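Marmalade setting point – thin peel, low pectin

Worura
Second batch this season has failed to set. 1000 g fruit, 2 litres water, 1336 g sugar, boiled hard to 104 °C on a Girard probe. Still runs off a cold saucer. Same method set firmly with Sevilles. The fruit now is ordinary sweet oranges. 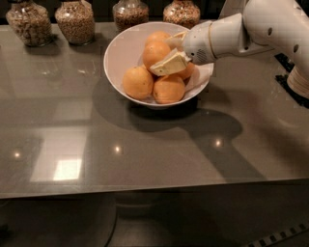 Oranges in the bowl, paper napkin down one side.

Ronau
Sweet oranges carry less acid. Add the juice of two lemons per kilo and tie the pips in muslin. 104 °C tells you the sugar concentration and nothing about pectin.

dvincze
Disagree on the pips. I get the same set without them if the peel soaks overnight. Check the probe first. Mine read 89 in boiling water until I replaced it.
Dénes Vincze

Worura
Probe reads 100 in boiling water. No lemon in either batch. Peel soaked for three hours.
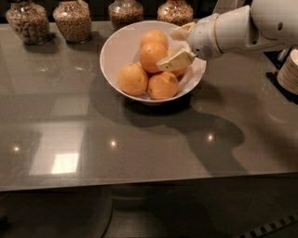 Last edited by Worura in August, 21:14. Reason: added second photo

Next batch will be from the same kind of fruit – skins have a few dark blemishes, which I intend to cut out before slicing.

Ronau
Surface marks are harmless if the peel is firm. Three hours is too short in any case.

Eltetti
Or use jam sugar and stop worrying. I made 3000 g that way and every jar set.

dvincze
It sets, but the texture is closer to jelly. I would sooner reboil with lemon.

Worura
Will reboil batch two with lemon juice and leave the next lot to soak overnight, pips in. Jam sugar only if both fail.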